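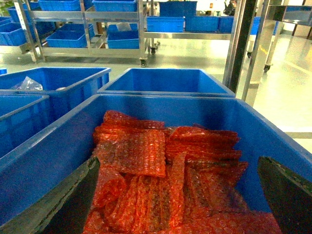 Bin picking: red-orange bubble-wrap bags in a blue bin, seen from the wrist.

Fenby picking set: notes for whoever is buying the next round

Hello! I keep getting asked what it costs to make one of these sets, so I've put the shopping notes in the same file as the data notes. Last touched 15 November 2021.

What's in it
403 episodes in the train folder and 149 in the held-out one. Bags and blocks are in separate subfolders. Wrist view only, no depth.

What to budget for
Fingers first. We started with one pair and it was a mistake – order spares with the arm, in the same purchase, or you'll be filling in the form twice like I did. Briltell quoted 578 pounds for a set with the mounting plates, and Farzad Arabzadeh has the drawings if you'd prefer to get them cut locally.

Bins: buy them all from one supplier. Sirkevov and Bagheri both sell a blue one in what they call the same size and the rims don't match (ask me how long I spent on that). Bubble-wrap bags come in packs of 200 and cost next to nothing, so get two.
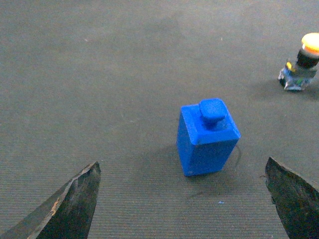 Block task: the knobbed blue block on the grey mat, fingers open, orange-capped push button at top right.

Blocks are cheap too, but put the mat on the list. I left it off the first budget and had to go begging to Washington Rezende for the money!

Still to decide
Second arm or a better gripper? I lean towards the gripper. We have until February to spend what's left, and delivery times are dreadful at the moment, so please send me your wish lists soon.

Licence
Internal use for now. Ask me before passing it on.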